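Jirnance Table Set for Demonstration Recording

Sold by Utel. Ready to ship in 16 business days.

The Jirnance set is made for teams who teach a robot arm by showing it the task many times. You get the play food, the dishes and the written task cards, and also the recording software, Ikonen, with a license for one work cell. Your own arm, gripper and cameras are used.
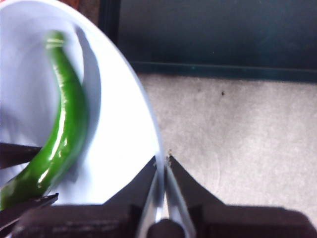
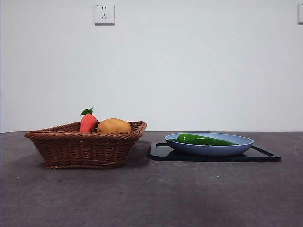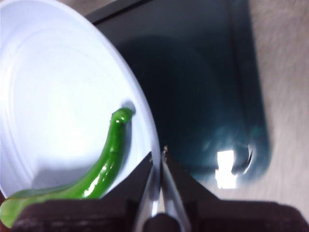
Green chili task: views from the gripper camera (first and last) and from the fixed camera (middle).

Each task card describes one short job, for example to take one vegetable from a dish and put it in another place. The operator moves the arm by hand controller, and Ikonen saves all camera views together with the joint positions and the gripper opening. One press starts the episode and one press ends it. If the grasp was bad, the operator can mark the episode as failed. We recommend to keep the failed ones in a separate folder and not to delete them.

The set has 108 task cards. With one operator, our test customer Berkov recorded 1,815 episodes before the end of November, on two tables.

What is important for good data:
Change the start position of the food after every episode.
Change also the dish. A long and curved object is seen very differently in a deep bowl and on a flat plate.
Check the gripper camera for reflections before you begin.

Technical notes
Maximum episode length: 600 seconds
Export: video files and one table of robot states per episode
Cameras: one at the gripper, one fixed. A third is possible.

Spare play food can be ordered separately. Please write the set number in your order.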